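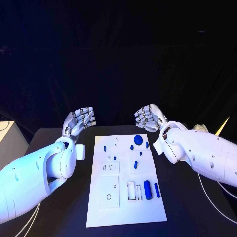
The peg board on the dark table, with its blue parts.

Peg Board and Curtain: A Small Gallery
Text by Birutė Šimkus, May 7, 2024

I make boards with holes, and pieces that go into the holes. It is a modest hobby and it began because my aunt had an old sorting toy with half of its pieces missing, and I wished to make her a new set. The first board took me the whole of August. The one on this page is white, the pieces are blue, and I am quite satisfied with it, although I would change some details if I started again.

I call this board Zelta. The one before it was called Bonora and it was heavier, and its holes were a little too tight, so that a piece went in well and then refused to come out. For Zelta I opened the holes slightly with a file. I worked slowly and tried a piece after each few strokes. I recommend this to everybody who wants to make a similar board, because material you have removed cannot be put back.

The color was a long discussion in my family. My sister wanted yellow and red, like in a kindergarten. I prefer one color only. When all pieces are blue, you must look at the shape, and the shape is for me the interesting part of the exercise. White under blue is also easy for the eyes, and on a dark table you find the edge of the board immediately.

The background is a black curtain. It was bought as a remnant for 85 and I hemmed it by hand, not very straight. It hangs in soft folds, and I stopped ironing it a long time ago.

Blue piece, left side of the board
A small blue piece held in the fingers, close to two openings in the form of slots. The slots were the most difficult holes to make. A round hole forgives you a small mistake, but a slot has straight sides, and each bad stroke of the file remains visible. I made the pair near each other on purpose, so the person must choose.
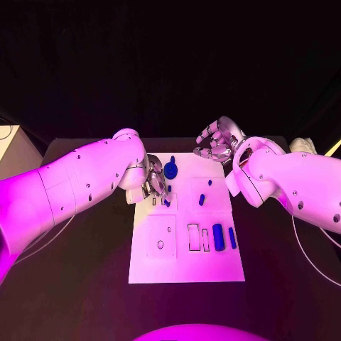 Notes about the colored light
The white parts do not stay white on these pages. In one picture they are nearly magenta, and in another they go toward cyan and green. I like to compare them. The blue pieces keep their character quite well under the different light, and this was for me a pleasant surprise, as I selected the blue by daylight at the kitchen window.

The dark surface under the board is also part of the plan. On my light table at home the white board almost disappeared. A dark and matte surface gives calm, and small pieces do not get lost on it so easily.

Blue between silver fingers
A slim blue shape in a closed hand, just over the top left corner of the white sheet. The other hand is open and waits on the right side. 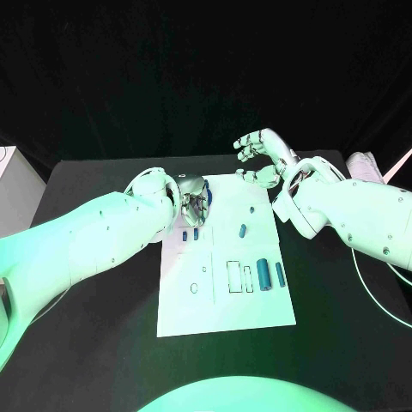 I am often asked if I sell the boards. I do not, but I gave one to the reading room in Vumard, where it stays on the low shelf and can be used by anyone who comes in. My drawing for the slots is free to copy. Please write to me if you make your own version, and tell me which size of file you used, as I am still looking for a better one than mine.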